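Stesix G2 Wide Adaptive Gripper with Wrist Camera

Two-jaw gripper for light arms. Textured pad, curved housing, camera mount at the wrist.
Price on request. Delivery time 14 working days. Trial loan possible, see at the end of this page.

What it is

The Stesix G2 is an electric gripper for picking things which do not all have the same shape: cans, bottles, small boxes, fruit, bags with soft content. It is made by Stesix and we sell it together with the camera bracket, the cable and the adapter flange for your arm. We have used it in our own test room since February, and the text on this page comes mainly from this use. Where we repeat a statement of the maker, we say it.

The finger is smooth on the outside and has a rounded tip, so it can go between objects which stand close together without catching on their edges. The lower pad has a fine grid of raised dots. This gives hold on painted or glossy surfaces, where a flat rubber pad can let the object turn.

How we tested it

Before we took the G2 in our programme, Kirsten Penner compared it with two other grippers on the same arm, the Skirker parallel gripper and the three-finger model from De Bruijn. All three had the same camera and ran the same picking program. The objects were empty and full drinks cans, plastic cups, cartons and a few tools from the workshop. Cans were placed standing and lying, and the lying ones were the more difficult part for all three.

In total we recorded 1,324 grasps. Each grasp was counted as good when the object was lifted, carried to the tray and put down without falling. We also noted damage to the object, because for some customers a pressed can is the same as a lost can.

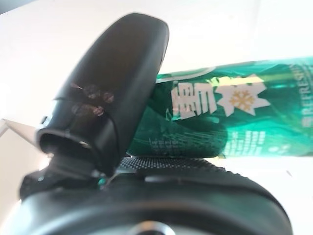 G2 at a green drinks can lying on its side, seen from the wrist camera. The dotted pad is under the can.

Results in short

Standing cans: no important difference between the three grippers. If your cans always stand, please look also at the Skirker, it is cheaper and simpler to clean.

Lying cans: the G2 was the best of the three. The De Bruijn held them well too but needs more free space on both sides, and near the wall of a box it often could not close. The Skirker let the can roll away when the approach was not exactly in the middle.

Thin empty cans: here you must be careful. With the factory force setting the G2 pressed creases into a number of them. After we lowered the force this became rare, but it did not disappear. We recommend to make your own setting with your own cans and not to trust the value in the manual.

Cartons: good with all three. Very flat cartons are not a task for the G2, the finger is too thick to go under them.

Wear

The finger is matte black and it shows marks. Scuffs collect in the middle part, and the tip stays cleaner. For us these marks had no influence on the grip, but if your machine stands where visitors see it, you should know this before you order. The finger can be changed as a spare part. The pad is also a spare part, and we suggest to brush the dots regularly, because sugar from drinks remains between them.

Camera

The bracket holds a small camera at the wrist, looking along the finger to the object. At this short distance you see very well if the contact is made. The finger itself covers a large part of the view, so for finding objects in a full box we advise a second camera above the work place. A light surface under strong lamps becomes nearly white in the camera. Please fix the exposure by hand, the automatic mode was not stable in our room.

Controllers

We tested the G2 with the Stesix control box and with the Zavska controller. Both work. With the Zavska you must enter the finger limits yourself, and the first start took us some 200 minutes, mostly for reading. A parameter file is now included with each delivery.

Included in the box

Gripper with finger and pad mounted
Camera bracket with screws (camera is ordered separately)
Cable for arm and control box
Adapter flange, please tell us the type of your arm
Parameter file for Zavska
Printed manual in English and German

Guarantee and loan

The guarantee is 2 years, without finger and pad, which are wearing parts. A loan unit can be sent for trial. Write to us which arm and which objects you have, and if possible send us a few of the objects, then we can try them before and tell you our result.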